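Somer Dinner Plate Set: Six Months of Daily Use

Reviewed by Ingeborg Kuhlmann
Updated 7th September

I bought the Somer set in March to replace a mixed stack of plates we had been using since we moved in. There are four people in the house, we cook most nights, and everything goes in the dishwasher. The set has been in use every day since then, so this review covers how the plates hold up and not only how they look out of the box.

What you get

The set comes in one carton with molded paper trays between the pieces. Mine arrived with no breakage. There are dinner plates, side plates and bowls. Somer also sells the dinner plates singly, and I would check that before buying any set, as single plates are what you end up needing after a year or two. The Gesum set I looked at first was only sold complete.

The box includes a folded care sheet. It says dishwasher and microwave safe, no oven, no direct heat. I followed that except for once warming two plates in a low oven by mistake. They came out fine, but I would not make a habit of it.

Size and weight

Measure your cabinets before you order. The dinner plates are wider than our old ones and the door on our upper cabinet closed against them with very little room to spare. In the dishwasher they fit the lower rack only. If your upper rack is fixed and sits low, the spray arm may catch the top of the plates. I had to move our rack up one notch.

They are heavier than they look. A full stack is a lot to lift down from a high shelf, and I moved ours to a lower cabinet after the first week. My mother has trouble with her wrists and prefers the side plates for everything.
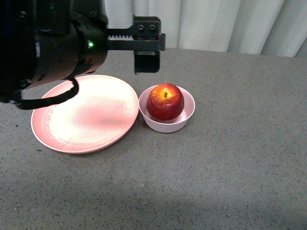 A dinner plate with a cable draped over the rim.

Day to day

The rim is high enough to hold sauce, and it gives you something to grip when carrying a plate in each hand. Rice and peas stay put. Soup does not work on the dinner plate, but a stew with not much liquid does.

In the microwave, the plates get warm at the edge after 2 minutes and hot after 3. Use a cloth. The bowls stay cooler for some reason and can be picked up bare-handed at the same settings.

The foot on the underside is unglazed. On a bare table it makes a scraping sound when you slide the plate, and it left light marks on our table before I started using mats. I went over the feet with fine sandpaper, which took the roughness off. The Troritz plates I tested last year had a smoother foot, and this is the one point where I would put them ahead.

Washing and wear

Most food comes off without soaking. Tomato and turmeric have not stained the glaze. Dried egg needs a scrub. A little water collects in the foot when the plates are in the dishwasher, so the last step is always to tip them and wipe.

Knife marks do show. After the first month there were thin gray lines in the middle of the plates we use most. These are metal left behind by the knife and they come off with a mild powder cleaner and a damp sponge. I do this every few weeks. There are no real scratches in the glaze that I can feel with a fingernail.

One side plate has a chip on the rim from hitting the faucet. One bowl was dropped on tile and broke, which I do not hold against it.

Ordering a replacement

I ordered a new side plate through the Somer website. It took 13 days to arrive. The color matches the rest of the set, and I can't pick out the new one in the stack.

Who should buy it

Good for a household that wants plain plates for everyday meals and has the cabinet space. If you have shallow shelves or want something light, look at Troritz instead. I plan to keep using the Somer set and will add a note here if the glaze starts to wear.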